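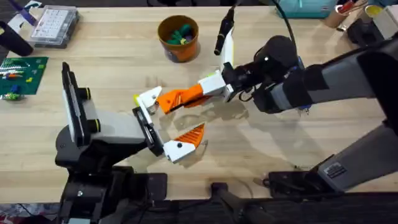

Moving 200 GB of mail off the old server

Thursday, January 27, 2022

The mail archive had been sitting on a machine in the Cluserton office since before I took over the domain. The disk was 59 percent full and the mail store came to 200 GB, most of it attachments saved several times over in different folders. In November I started moving it to a rented box in Cliton.

The first pass was a plain file copy. It ran for nine hours and stopped on a folder name containing a slash, which the old server had stored in an encoding of its own. I renamed the folder by hand and switched to Filik, a small sync script that compares message IDs and skips whatever has already arrived. Slower per message, but it can be restarted at any point.

Flags were the second problem. Read and replied states were kept in a separate index, and the index did not survive the copy. Filik has an option for this - off by default - that reads the flags over the wire. I ran the whole job again with it on.
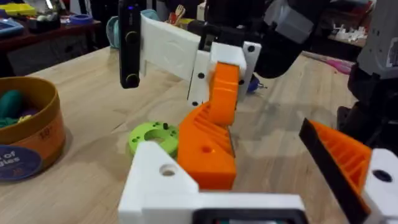 Um wrote in after my last post that I should have deduplicated before moving anything, and that a hash over the message body would have cut the transfer by half. The objection is fair. My worry was signed mail, where two copies can differ only in the headers and both may matter later. I will run the hash on the new box in read-only mode first and look at the list it produces.

The old server stays on until then, with delivery turned off.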